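**Plastic chairs for the hall: replace or keep?**

**fetton_bookings**
Members of the users' forum are invited to comment on the seating at Fetton Hall before the December meeting. The hall holds 93 plastic chairs, bought in two batches. The older batch is now marked and several of the seats flex more than they should. Two quotations have been received. Becerra has offered a padded stacking chair with a steel frame. Duralgate has offered a plain plastic chair at a lower price, with a guarantee of 10 years on the seat. Comments should deal with comfort, weight, storage and cleaning. Matters of colour will be taken separately.

**tuesday_whist**
The whist group supports the padded chair. Our sessions last most of an afternoon and a hard seat is tiring for older players. We have raised this before and were told that the matter would be looked at when funds allowed.

**northside_playgroup**
The playgroup must record an objection to fabric of any kind. Our sessions involve juice, paint and biscuit. A plastic seat may be wiped in a moment, whereas a padded one has to be taken out of use until it is dry. We would also ask that weight be given proper attention. Our helpers set out the room before each session and put it away afterwards, and the padded chair is plainly the heavier of the two.

**tuesday_whist**
With respect, the playgroup uses the small chairs for the most part. The full-size chairs are used chiefly by adults.

**northside_playgroup**
Parents are adults, and they sit on them.

**ridge_road_user**
May I suggest that the present chairs be inspected before any money is committed? Wear on a plastic chair tends to begin underneath, where the ribs meet the corners and where the legs join the seat. A chair may look shabby on top and be perfectly sound below. The reverse is also possible, and is of more concern. Each chair should be turned over on a covered table, in good light, and the ribs followed from corner to corner with a fingertip. Fine white lines in coloured plastic are a warning sign. On white plastic they are harder to find and a torch held low will help. 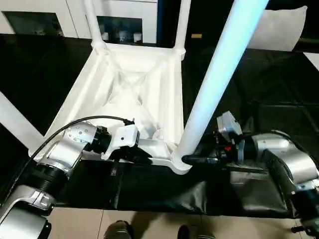

*White chair, upturned: ribs and leg joints.*

Any chair with a crack at a joint should be withdrawn at once. I would not recommend glue — the repair seldom holds under load.

**fetton_bookings**
Thank you. The suggestion is a useful one and will be placed before the meeting. Users are reminded that chairs should not be withdrawn without a note in the hall book.

**mundarura_choir**
The Mundarura choir used Becerra chairs at its former venue. They were comfortable, but they could be stacked only to a modest height and took up a good deal of the store. We now need up to 77 seats for a concert. If the store cannot take that number of padded chairs, the choir would have to oppose them.

**tuesday_whist**
Could the hall not buy a smaller number of padded chairs and keep the plastic ones for concerts?

**ridge_road_user**
I do not favour mixed seating. Two kinds of chair will not stack together, and the rows are uneven. It was tried in the annexe and given up.

**northside_playgroup**
The playgroup would accept a mixed arrangement, provided that the padded chairs are kept on their own trolley and are not set out for our sessions.

**fetton_bookings**
The store will be measured on Monday and the figures posted in this thread. Further comments may be added until then.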